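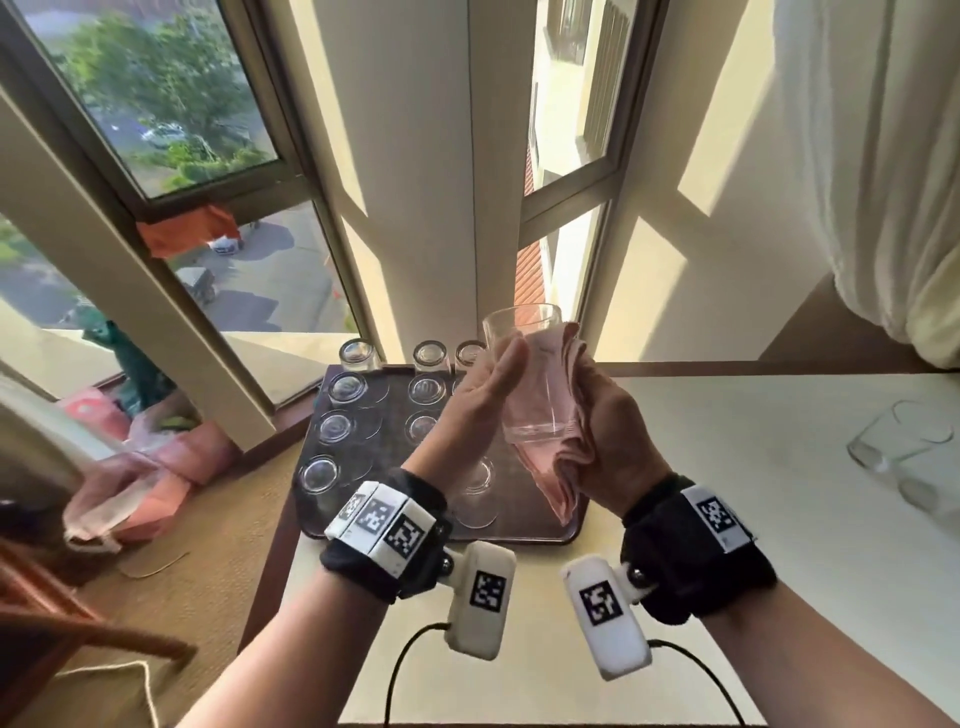

3. Collecting the demonstrations

Our project set out to collect hand demonstrations of household jobs for the Hunum learning model. Glass wiping was the third job on our list, after folding and sorting. It was the hardest one to record, as clear glass gives the cameras very little to work with.

The wearer had a marker band strapped to each wrist and a camera at head height. One episode was one glass: pick it up, wipe the outside with a cloth, set it upside down on the tray. We kept the markers facing the camera as much as possible. Episodes where a band was hidden for too long were thrown out.

We recorded 529 episodes at the Storham flat in November and kept 400. Most of the rejected ones came from late afternoon, when low sun washed out the white squares on the markers. Another 11 were lost to a loose cable.

Our original goal was 1000 episodes. We fell short because relabelling the early files took longer than planned. Next term we would record in the morning only, and try cloths in more than one colour.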